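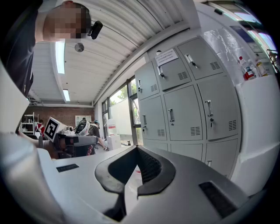

The Flandon Nipping Press (small)

217 shares
13 comments

I bind books in my spare hours, mostly notebooks and the odd repaired hymn book, and for years I squashed everything under a stack of paving bricks wrapped in tea towels. It worked well enough until a brick slid off a finished journal and took the corner with it. That was the week I started drawing the Flandon.

It's a little screw press that lives on a bench or a kitchen table. Two thick maple boards, two steel posts, one screw down the middle with a wheel on top. You slide the book between the boards, give the wheel a few turns and go make supper. I've tried fancier presses (I had a lovely old Fasov iron one on loan for a winter, and my back still remembers carrying it upstairs) but for the size of book most of us make at home, this does the job and you can lift it with one hand.

What it takes

The boards are 300 mm long and 217 mm deep, so an A5 book goes in with plenty of room and an A4 one fits flat with its spine along the long side. The jaws open to 13 cm. I can get a pile of up to 8 notebooks in at once if I put greyboard and waxed paper between them, though I'd go gently with the first batch until you know how your glue behaves.

What comes in the box

The press, fully put together. Two loose pressing boards with a brass edge for setting the hinge groove. A small tin of Vosach wax for the screw, and a folded sheet of instructions that I wrote myself, so please forgive the drawings.

Looking after it

Wax the screw whenever it starts to feel gritty. Wipe glue off the boards before it sets – PVA peels off in a satisfying skin, but wheat paste goes on like cement and you'll be there with a scraper. Keep it away from the radiator! Maple moves, and a board that's been cooked on one side will rock when you put it down. If yours does warp, send me a note and I'll post you a new board for the cost of the wood.

Colours

The wheel comes in black, a dull green, or bare metal. I stopped doing the red in February as the paint kept chipping where your thumb goes. I do still get asked about it and I'm looking for a better paint.

Questions I get a lot

Can you use it for pressing flowers? Sure, lots of people do. Put blotting paper on both sides and leave it alone for longer than you think.

Will it do tofu or cheese? Please don't. The boards are finished with an oil that's fine for books and that I wouldn't want near my lunch.

Does it fit the Rissanen sewing frame? The frame stands on top of the lower board once the top one is wound right up, but it's a bit wobbly. I use a clamp and some swearing. There's a proper bracket on my list, and I'll put it up on this page once I've got one that doesn't scratch the maple.

Ordering

I make these in small batches, so if the button says sold out, leave your email and you'll hear from me before the next lot goes up. Pickup is fine too, just write first so I'm home and the kettle's on.

Page updated Aug 10, 2023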